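A word on our folding guidelines

Many thanks to everyone who wrote in after Perihan Sarıgül's talk on good practice for robot laundry work – she has read every note, and the Borbridge group has now settled on a wording we can all live with. Each run starts with the garment flat and both grippers clear of it, and people stay 30 inches back until the arms have stopped.
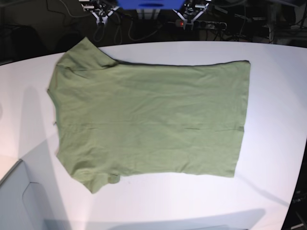

Green T-shirt on the table, grippers held back behind it.

Berkay Çetinkaya is still gathering comments on the cable section, so please do send him yours, however small, by Feb 18, 2026. The draft runs to 14 pages and reads quite easily over a coffee!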